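Borkport Surgical Automation Notes
Home | Issues | Authors | Search
Posted Aug 6, 2022 – by Rozália Gajdoš
4 comments

5. Failure during autonomous knot tying

5.1 What happened

The fault showed up in the knot phase, not in the needle phase where we had put most of our checks. Setup as in Section 3: two arms, synthetic tissue pad, straight incisions, interrupted stitches, Stisel controller running the stitch plan with no operator input. Operator at the console with a foot on the stop pedal. Thread tension is estimated from motor current only, there is no force sensor at the wrist. We knew that was weak. We did not know how weak.

During a cinch the left arm kept pulling after the knot had seated. The tension estimate stayed low, well under the soft limit, so the controller read the thread as slack and asked for more travel. The hard limit on travel finally stopped the arm. No alarm before that. The operator pressed the pedal at nearly the same time and the logs can't say which one won – the two events land in the same 200 ms logging window.

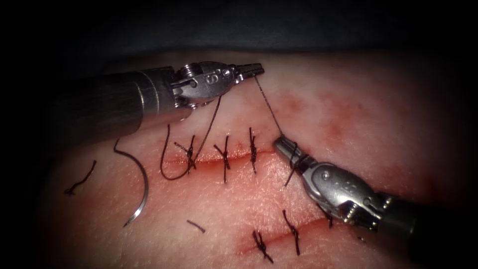 The travel limit was set for free motion, with a generous margin. Under load that margin is useless. By the time the limit trips, the thread has already taken whatever the arm can give it. In this run the pad held and the thread held. On real tissue we would expect a tear, or at least a stitch that cuts in.

We first blamed the Dimaculangan estimator, wich filters motor current before turning it into tension. Replayed the logs through it offline. The filter does lag, 200 ms at the pull speed we use, but lag alone does not explain a reading that stays low for the whole cinch. Something upstream was wrong.

5.2 Cause

Friction compensation. The model subtracts expected cable friction from the current, and the expected value depends on wrist angle. It was fitted with the wrist close to straight. In the knot phase the wrist is bent a lot more, and the fitted curve runs off the end of its data and keeps climbing. So the controller subtracts too much. Real tension goes up, the estimate hardly moves. Short version: the more the wrist bends, the blinder the controller gets.

The Bedelari planner made it worse. It picks the wrist pose that keeps the two shafts apart, and when the arms work close together that pose is a bent one. Reasonable choice for collisions. Bad choice for sensing. The two modules were tested seperately and each passed. 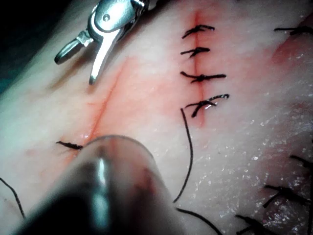
Figure 6. Close view of the work area. The row of four knots is closed; the longer cut to its left has a single knot near its lower end.

5.3 Second fault: loose thread

Found while going through the video for the first one. The thread tracker follows the longest dark curve attached to the gripper. Cut tails and scraps confuse it. When a scrap lies near the jaws the tracker can jump onto it, report a short free length, and the planner then shrinks its loop to match. A small loop means a steeper wrist, and that feeds straight back into the fault in 5.2. We have one log where the jump and the bad tension reading overlap. Only one, so no claim about how often.
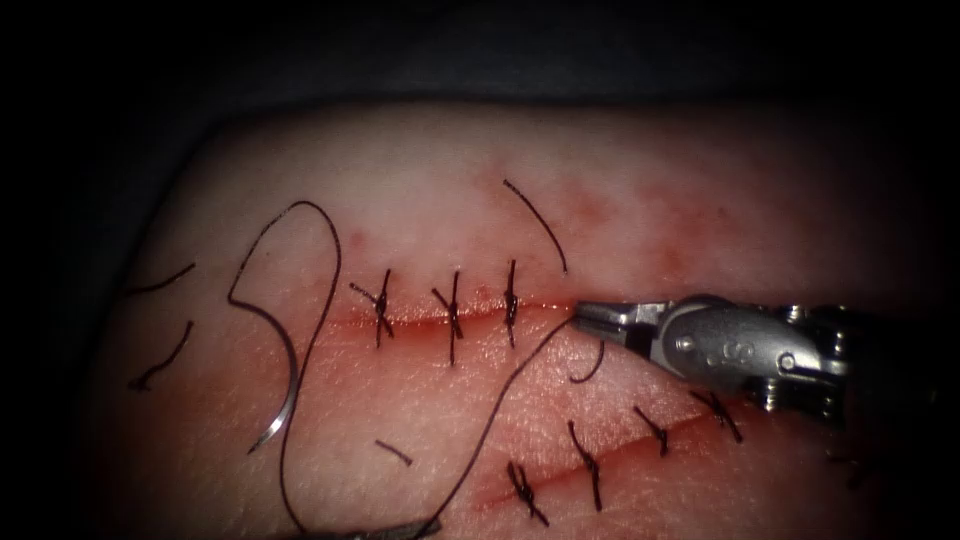
A fixed ignore zone around old stitches was tried and dropped. It masked the working thread as soon as the loop passed over a closed part of the incision. Clearing scraps by hand between stitches works but defeats the purpose of an autonomous run, and it puts a hand near live arms. We no longer allow it unless the drives are off.

5.4 Changes made

Friction model refitted with 450 samples across the full wrist range, bent poses included. Outside the fitted range the controller now refuses to cinch and asks for a new pose. It does not extrapolate any more. The travel limit for cinching is separate from the free motion limit and much tighter. A cinch that uses its whole travel without a rise in tension is treated as a sensor fault – drives hold, operator decides. 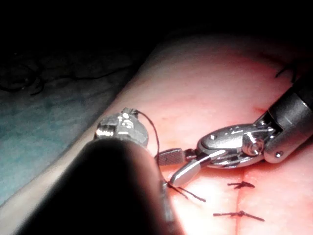 Figure 7. Both instruments over the pad with the thread passing between them. Jaws of the right instrument slightly open, stitches along the seam.

The tracker fix is partial. It now checks that the free length does not drop suddenly between updates, and holds the old value if it does. This catches a jump onto a scrap. It does not catch a slow drift onto one, and we have no good answer for that yet. A second tension source, independent of motor current, is the obvious next step and is not in the current hardware.

Pedal and limit events are now logged on their own clock, outside the main window.

Share | Print | Next section: 6. Limitations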